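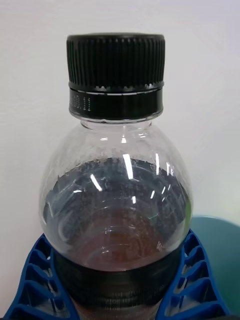
**How often should the finger pads of the cell be inspected?** At the start of every shift, and again whenever an arm has been stopped by a fault. The full service is carried out every 4,000 grip cycles or once a month, whichever comes first.

# Handout 5: Routine Care of the Two-Arm Handling Cell

Course coordinator: Rima Chamoun

Students are expected to have read this handout before the October laboratory session. The procedure applies to the Nurkar cell only. The Vidard cell uses a different tool flange and is covered in Handout 7.

## 1. Before power is applied

Read the cycle counter on the pendant and enter the value in the cell log. In the entry used for the worked calculation, the counter stood at 1,115, and the finger service was therefore not yet due.

Inspect each finger by hand. The ribs are flexible and will take up the shape of a round object under light load. A rib that stays bent after release has failed, and the finger must be replaced. Fingers are replaced in pairs, so that both sides of a gripper have the same stiffness.

Follow each cable from the gripper housing back to the arm. Slack is necessary at the wrist, but a loop must never be able to pass between the fingers or catch on the table edge.

## 2. Setting out the work area

The standard check uses cups and a small capped bottle. Cups test the opening width and the approach height. The bottle tests grip force, as its wall gives under pressure and its weight shifts when it is moved.

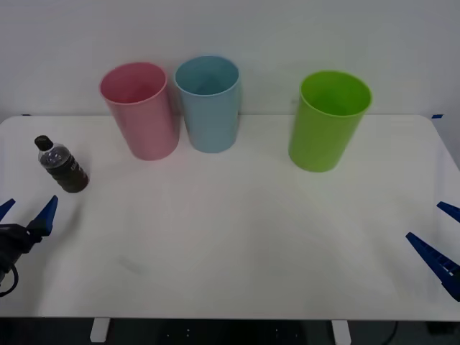
## 3. Zeroing the grippers

Home both arms, then open each gripper fully. Command a slow close with no object present and record the position at which the fingertips meet. If the two grippers differ by more than the tolerance on the Herrera calibration sheet, repeat the homing step once. A second failure is to be reported to the laboratory office, and the cell must be tagged out of use.

The wrist camera is checked next. Wipe the lens with a dry cloth, bring the arm to the approach position, and confirm that both fingertips appear at equal height in the live view. An unequal height usually means that a finger screw has worked loose or that the camera bracket has turned.
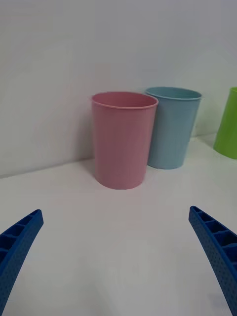 Tighten the finger screws before adjusting the bracket, and repeat the live view check after each change. Students should not correct the offset in software until the mechanical causes have been ruled out. Offsets entered in the Estero control program remain in force for the next group and must be noted in the log with the initials of the person who made them.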